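Home | Notebooks | Kitting cell | Parts list | Contact

Tundgate bench notebook, kitting cell, Saturday, March

Started 7:40. Bogdan Matei asked me to write what is different for us since the arms do the kitting, so I write it between the checks.

Before, one person stood all the shift and put the solenoids, boards and wire bundles in the steel tray. Now the person fills the yellow bins and looks after the tray. The legs are less tired, but the eyes are more tired. Ernov line needs 16 kits before lunch.
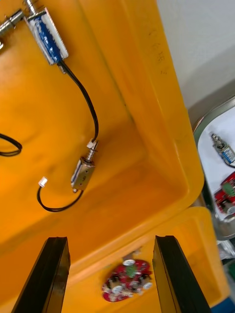

Solenoids and a red circuit board in the bin, gripper open.

The wires are still our work. If two solenoids go in the bin with crossed cables, I must stop the cell and separate them by hand. Bogdan wants us to straighten each cable when we fill. I agree, but it takes 3 minutes more per refill and this time is not in the plan. 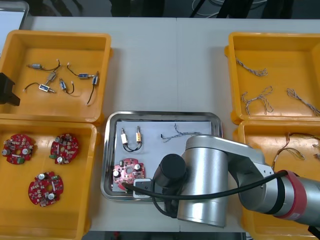 We also changed who decides about the order of filling. Earlier the shift lead told it in the morning, now the person at the cell decides, and writes it on the sheet. For the new colleagues this is a little difficult. I propose they stay one week with somebody from the old bench first.

Serial numbers: we do not copy them by hand any more, and I am glad for it. But someone must still look that the label is there before the board goes in the bin.

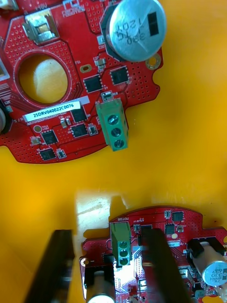
Kit 1072 is on hold until I hear from Geagea about the connectors. Not yet decided who does the Saturday refill next month. Ask Bogdan.

Recent entries
- Refill sheet, version 23
- Brullitano wire bundles, incoming check
- Shift change at the kitting cell

Tundgate workshop notebooks | Contact the bench | Back to top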